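Zutness to Show Two-Arm Simulation at Open Day

Jan 10, 2021 - Zutness will demonstrate its Granum simulation software at an open day in the Somwood building. Visitors can watch a simulated two-arm robot work at a counter and review the gripper views at a separate desk.
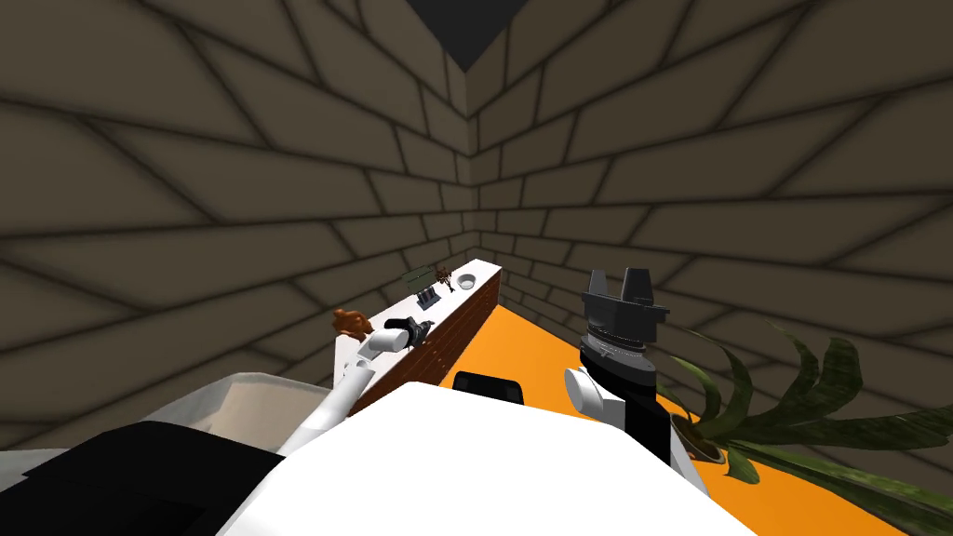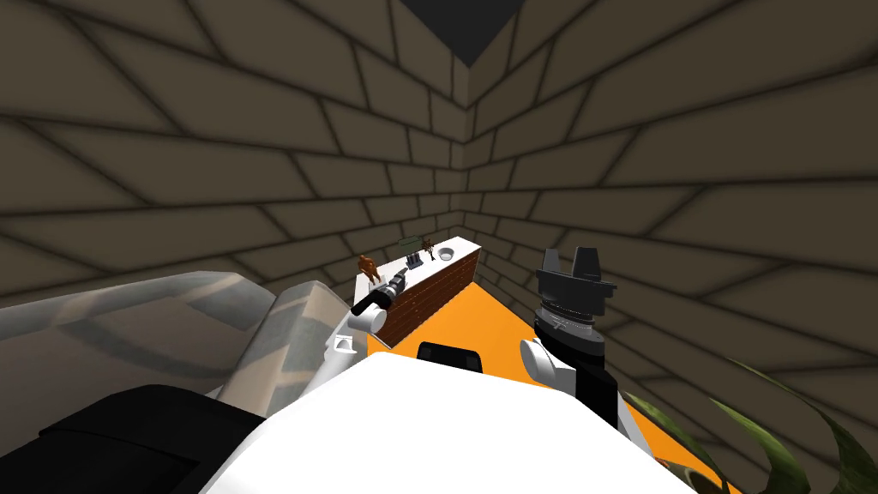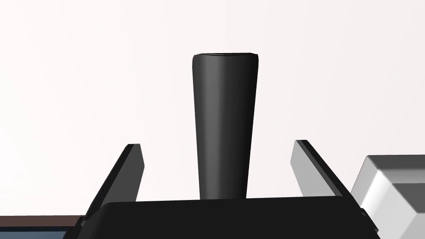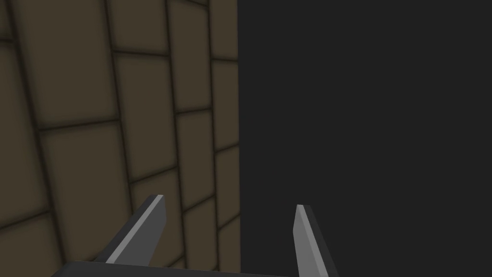 Granum simulation, room and gripper views.

Sessions run 19 minutes, with seven visitors per session. Pendo Mohamedi will operate the software and Dindo Tan will take technical questions. Registration is required.

Contact: Leonora Navarro, Zutness, Room 203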